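Dabbas Street Neighbourhood House
Social and Catering Working Group
Minutes of the December meeting

Held in the side room, Wednesday, 6.30 pm
Chair: Ziad Daher
Minutes: P.K.
Apologies: two received by text, both down with the same cold

1. Opening and previous minutes

Ziad opened at 6.35 and thanked everyone for coming out in the heat. Previous minutes accepted with one correction: the lemon slice at the spring morning was made by Gwen's sister, who would like the credit and has earned it. It was a magnificent slice.

2. Cups for the hot drinks table

The brown ribbed cups, as discussed under this item:

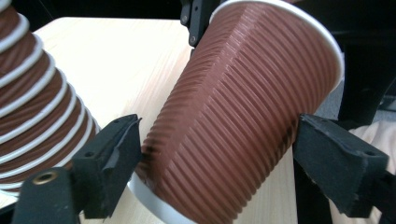
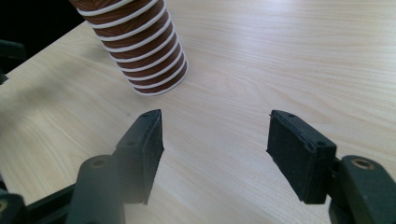
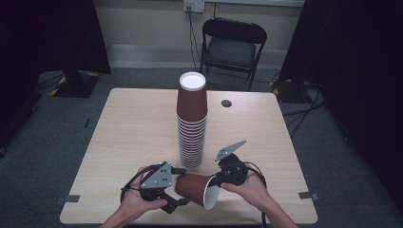
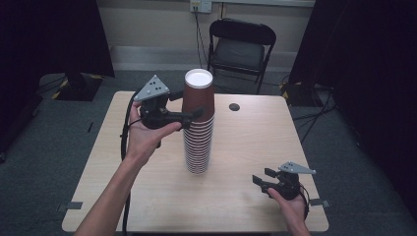

2.1 General feeling

Very warm support for these. Everyone liked the colour, a proper chocolatey brown with the white rim, and the ridges on the outside give your fingers something to hold on to. R. said it was the first paper cup she'd wanted to keep. The meeting spent longer on this than the agenda allowed and enjoyed it.

2.2 Stacking

They nest beautifully. The tall stack on the pale table, mouths up, takes up hardly more room than a single cup, and that matters a great deal on our drinks table, where the urn, the milk and the sugar already fight for space. Agreed to serve from stacks standing mouth up, as in the pictures. M. asked whether mouth down would keep dust out. Discussion. Settled on mouth up at the table, with unopened sleeves left closed in the cupboard until needed.

Agreed also to keep stacks to a sensible height when children are about. A tall one looks terrific but we have all met the Saturday playgroup.

2.3 Pulling one off the top

L. raised the old problem of two cups coming away together. With the Pillby cups we had last winter it happened constantly and we went through far more than we should have. Suggestion from the floor: take the cup by its side, below the rim, and give it a slight twist. This keeps fingers away from the drinking edge too, so it's a good habit for servers whatever cups we have. To be added to the card taped inside the cupboard door.

2.4 Heat

Question about how they go with boiling water straight from the urn. We don't have an answer yet. Ziad will do a proper trial at home with black tea and report back, and has promised to use the good biscuits so that the test is fair.

2.5 Quantity and supplier

Two quotes were tabled, Zindia and Vunero. Zindia can do a carton of 751 (yes, that is the number on the quote, and yes, we asked; the extra one stays a mystery). Vunero sells in sleeves of 25, which suits us better for storage and lets us top up as we go. Last year's carol night drew some 80 people and plenty came back for a second cup, so it was felt that smaller lots would leave us short in December but be ideal for the rest of the year.

Moved that we order the Zindia carton now for carol night and the January mornings, and go to Vunero sleeves from February. Seconded by M. Carried, with applause, which the minutes are asked to record.

2.6 Lids

Put to the vote and lost. People sit down with their drinks here and like it that way. Anyone who needs a lid for safety can use the travel mugs on the second shelf.

3. Carol night

Doors at 5.30, singing from 6.30. Gwen has the song sheets in hand and is thrilled to report that the trumpet is coming back. Fruit mince pies from the usual four households, plus shortbread. Cordial for the kids in the big glass dispenser, provided the tap has been fixed. L. to check the tap.

There was a lovely idea from R. to set the drinks table out on the verandah this year so the queue doesn't run through the middle of the choir. The extension lead for the urn won't reach safely, so the urn stays inside by the servery and the cold drinks go outside. Everyone pleased with this.

4. Cupboard tidy

Long overdue. The catering cupboard will be emptied, wiped out and put back in order the Sunday after carol night. Anything odd or chipped goes to the op shop box. Please collect your named containers before then, as we have eleven lids and no idea which of you they belong to.

The top shelf to be kept for cups only, with sleeves lying flat and labels facing out so we can see when we're running low.

5. Other business

The tea towels are in a shocking state. Gwen to bring a bundle from home, and a line about donations to go in the newsletter.

M. asked whether the used cups can go in the yellow bin. The council leaflet isn't clear on lined paper cups. M. to ring and find out before carol night so we can put the right sign on the right bin.

Actions
Ziad: place Zindia order; hot drink trial
L.: dispenser tap; update cupboard card
M.: council call about bins; bin signs
Gwen: song sheets; tea towels
R.: verandah layout sketch

Meeting closed 7.50 pm. Next meeting in February, same room, bring a plate.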